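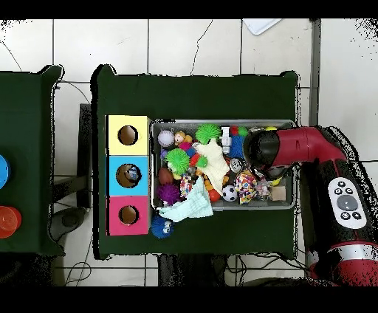 # Sorting Mixed Toys into a Three-Hole Box: Effect of Grasp Re-ranking on a Cluttered Tray

Course project report, Pistau lab section

## 1. Task and motivation

The project looks at a common problem in tabletop picking. A grasp planner that works well on separated rigid objects loses accuracy when the objects touch, overlap, or deform. Our test task is to take toys one at a time from a shallow metal tray and drop each one through an opening in a three-color box (yellow, blue, pink) standing to the left of the tray. The arm works from the right, so every transfer crosses the tray.

The object set was chosen to be uneven. It includes spiky balls in several sizes, smooth balls, a small can, a wooden cube, a soft patterned cube, and loose cloth. Cloth is the hardest class for the baseline planner. It hides other objects, and its depth profile gives many false edges that score as good grasp points.

The question for the report is narrow: does re-ranking the planner's candidates with a small learned model reduce failed picks, and what does it cost in cycle time?

## 2. Setup

The workspace is a table covered in dark green cloth. The cover cuts down glare and gives a fairly uniform background for segmentation. A second covered table stands to the left and was not part of the measured task.

Observations come from a head-height view looking down on the tray. We crop the input to the tray and the box before it reaches the model. An early version used the full view and sometimes proposed grasps on the floor tiles, where grout lines and cables gave strong edges.

Two software parts are named in this report:

- **Cai** is the baseline planner. It takes a depth map, samples candidate grasps, and scores each one by local geometry.
- **Dromer** is our re-ranker. It takes the top 16 candidates from Cai, looks at a color patch around each one, and outputs a success estimate between 0 and 1.

Dromer does not propose new grasps. If none of the 16 candidates is usable, it can't recover. This limit shows up in the results.

## 3. Training data

We collected 3,070 labeled pick attempts with Cai running alone. The label was set by gripper width after lift: an attempt was positive if the fingers stayed open beyond a threshold for one second. This is cheap to compute but noisy for thin cloth, which can be held firmly with the fingers almost closed. We corrected the cloth labels by hand from the recordings.

The tray was refilled and stirred by hand between runs. We did not follow a fixed layout. In hindsight, a written procedure would have made runs easier to compare, as some fills left the cloth on top and others buried it.

Each training patch was rotated to line up with the gripper axis. Without this step the model overfit to the usual approach direction and did worse than Cai on small balls near the tray rim.

## 4. Evaluation

Both conditions used the same arm speed, approach height, and crop. A trial was one pick attempt followed, if the pick held, by a transfer to the box. Pick success and placement success were recorded separately. We ran the conditions in alternating blocks so that changes in room light would affect both.

| Condition | Pick success (%) |
|---|---|
| Cai only | 53 |
| Cai + Dromer | 73 |

The gain was not even across classes. Most of it came from cases where cloth lay next to or over a rigid object. Cai tended to choose a fold in the cloth, close on it, and lift with too little material between the fingers. Dromer moved these candidates down and preferred the exposed side of a ball or cube.

On isolated rigid objects the two conditions were close. Cai already ranked a usable grasp first in most of these cases, so there was little to correct.

Spiky balls gave mixed results. The larger ones were picked reliably, since the soft spikes fold under the fingers. Small ones rolled when the first finger made contact — the same failure in both conditions, and one that ranking can't fix.

## 5. Placement

Placement was not the focus, but it limited the full task. The openings are round and leave little clearance for the bigger items. Cloth often draped over the edge of an opening and had to be pushed in by hand, which we counted as a placement failure. The two conditions did not differ here.

Color was not used to choose the opening. The target was picked at random for each trial so that one section would not fill early.

## 6. Cycle time

Re-ranking adds one forward pass per attempt. The delay was small next to arm motion and did not change the number of attempts we could fit in a session. The larger cost is in setup, as the crop must be redone whenever the tray is moved.

## 7. Limits and open points

- All attempts used one tray and one table cover. The Girkham bench has a lighter surface, and we have not tested there.
- The gripper-width label should be replaced by a check on the lifted object itself.
- Dromer sees only local patches. It has no notion of which object is on top, so it sometimes favors a clear patch on an object pinned by its neighbors.
- Stacked cloth remains the main source of failure. A separate cloth policy, possibly with a short shake after lift, is the next item to try.

The patch rotation code and the corrected cloth labels are in the project folder under `rerank/`. The raw recordings are stored separately due to size.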